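Choosing a wooden table top
From the Trotent home newsletter, March

Many readers ask which wood is best for a kitchen table. The answer depends on how you live – and how much care you want to give. 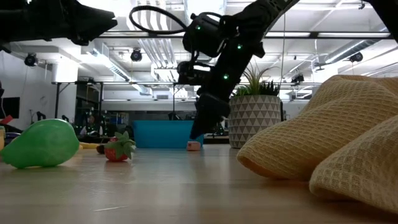 Oil goes into the wood, while varnish stays on top of it. With oil, a small scratch can be repaired at home. A glossy light top like this one, with a potted plant on it, makes a room brighter, but it shows every fingerprint. Put a saucer under the pot.

For thickness, we advise 30 mm for a family table.

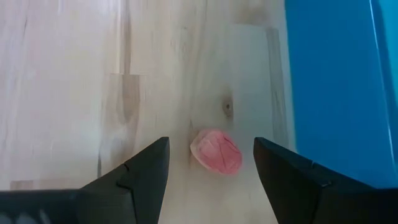

Pale boards, with the grain running lengthwise.

The Filo top from Goossens is 785 mm wide and fits in small kitchens.
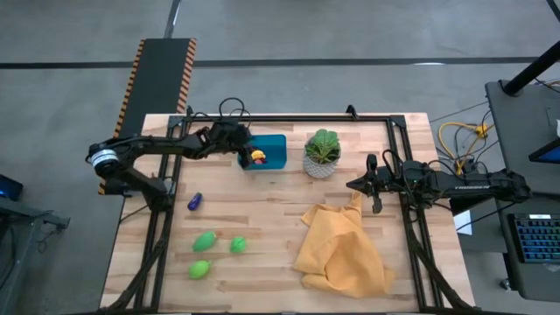 It comes in oak or beech, and you can order it without legs.
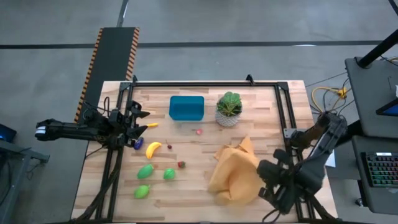
Visit us in Zollthorpe
Our showroom is open on Monday until 16:00.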